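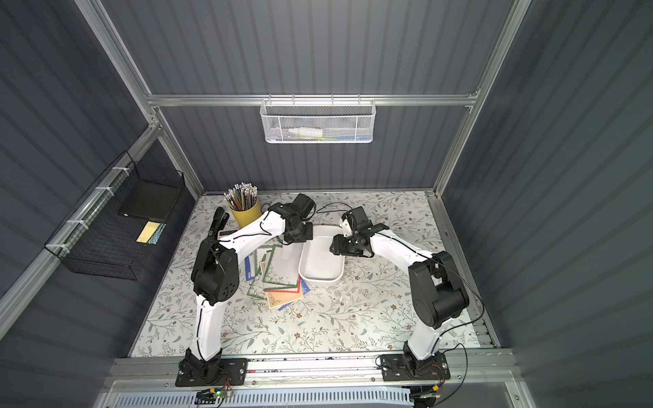 Five Workshop Tips for Trying Out Grippers at Home
By Lleucu Jenkins
Posted in May

I have now compared 49 pairs of gripper fingers on ordinary desk clutter, and my standards have dropped accordingly. What I'd pass on:

Start with a tray. It has a rim, it's light, and when two arms disagree over it the loser is only a tray. Leave it empty until both sides can lift it level.

Greeting cards are harder than they look. Flat fingers slide over them like a cat over a clean shirt. The Jendora pads managed one card in the time it takes to write one. A thin, slightly sticky tip did better — try a strip of shelf liner before you pay for anything.

Envelopes first, then cards, then pencils. Leave the stapler for last.

Hang small stuff on the walls. Wire baskets and zip ties cost next to nothing, and every inch of table you free up is an inch the elbows will want.

Change one thing at a time. I swapped fingers and controller on the same evening and learned nothing, at length. Run the old fingers on the new controller first, and write down which is which. Masking tape works. Memory doesn't.

Check your cable slack with the arm at full reach, power off.

Recent tips
Quieting a Skodby drawer
Getting wax off a tablecloth
What 400 grit is for
Bogdan Pietrzak on sharpening scissors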